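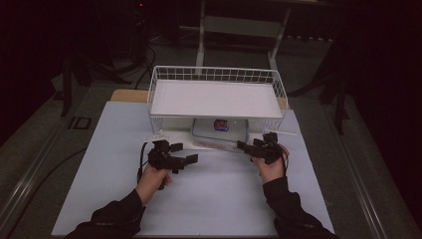
Poste de démonstration à deux mains : contenant transparent rangé sous l'étagère en fil métallique blanc.

Évaluer une tâche de rangement avant de la confier à un robot

La question revient à chaque réunion de l'atelier Dutarine : une machine peut-elle aujourd'hui ranger une cuisine ou réapprovisionner une étagère de vestiaire ? Posée ainsi, elle n'a pas de réponse utile. Il faut descendre au niveau du geste, fixer un critère de réussite et mesurer. La procédure décrite ici porte sur une seule tâche, le déplacement d'une boîte alimentaire entre le dessous et le dessus d'une petite étagère. Elle se transpose à la plupart des corvées de rangement.

Prérequis

- Une paire de pinces tenues à la main, de même géométrie que celles du robot cible.
- Un plan de travail clair, fixe, sans jeu dans les pieds.
- Un objet du commerce, ni modifié ni marqué pour l'occasion.
- Le logiciel d'annotation Storo, ou tout outil capable de découper une séquence en segments.

Étape 1 - Écrire la tâche en une phrase

« Prendre la boîte sous l'étagère et la poser sur le plateau, couvercle vers le haut. » Si la phrase contient deux fois « puis », scinder la tâche. Irfan Swati, qui a rédigé notre première grille, imposait aussi de noter l'état final acceptable : boîte entièrement sur le plateau, aucun contact avec les fils, couvercle toujours fermé. Une boîte posée de travers compte comme une réussite, sauf mention contraire dans la fiche.

Étape 2 - Caractériser l'objet
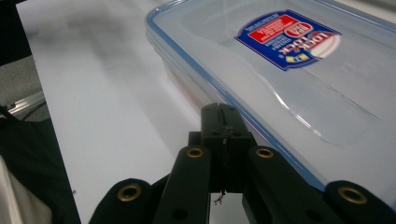

Les contenants transparents restent le cas difficile du rangement domestique. Les capteurs de profondeur traversent la paroi ou renvoient des trous, et l'estimation de pose se raccroche à ce qui est opaque. Sur une boîte de ce type, les repères exploitables sont le joint bleu qui suit le contour du couvercle et l'autocollant LOCK & LOCK, bleu roi à bord blanc. Les nervures du couvercle, transparentes elles aussi, produisent des reflets qui se déplacent avec le point de vue ; ne pas s'en servir comme référence. Relever ensuite la masse, la largeur de prise et la rigidité des parois. Une paroi souple se déforme sous l'effort et peut faire sauter un clip.

Étape 3 - Définir les conditions de départ

Choisir 5 positions de départ et les reporter sur un gabarit en papier, retiré avant l'essai. Pour chaque position, prévoir 3 orientations. Le contenu de la boîte reste le même pendant toute la série : un changement de remplissage modifie à la fois l'inertie et l'aspect.

Étape 4 - Enregistrer les démonstrations

Procéder à vitesse régulière, sans reprise de prise inutile. Les deux mains travaillent par opposition - chacune appuie sur un côté et la friction fait le reste. Éviter de glisser les doigts sous la boîte si les pinces du robot n'en sont pas capables. Conserver les échecs et les étiqueter ; ils servent à l'étape 6. 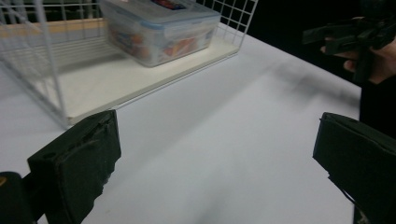 Notre série de référence compte 529 démonstrations, soit 3 484 segments après découpage dans Storo. Uzma Ansari et Naveed Sethi ont annoté séparément, puis comparé. Les désaccords portaient presque tous sur l'instant du lâcher, que nous définissons désormais comme la première image où les deux doigts ne touchent plus la paroi.

Étape 5 - Faire exécuter la tâche par la machine

Reprendre les positions du gabarit, dans un ordre tiré au sort. Aucune aide de l'opérateur. Arrêter l'essai si la boîte quitte le plan de travail ou si l'étagère se déplace.

Étape 6 - Lire les résultats

Classer chaque échec dans une seule catégorie : perception, prise, transfert, dépose. Un taux de réussite global ne dit pas grand-chose. Une machine qui échoue à la perception sur plastique transparent peut convenir pour des boîtes opaques dès maintenant ; une machine qui échoue à la dépose ne convient pour aucune des deux.

État actuel

Sur le banc Yousafzai, la dépose sur plateau dégagé est acquise. L'extraction sous une étagère basse ne l'est pas : le volume libre est réduit et la pince masque l'objet au moment où il faudrait le voir. Nous ne recommandons donc pas l'automatisation de cette tâche en cuisine, et seulement sous surveillance en atelier.

La grille vierge se demande à Parveen Dogar. La prochaine révision, prévue en septembre, ajoutera une catégorie pour les couvercles ouverts en cours de transfert.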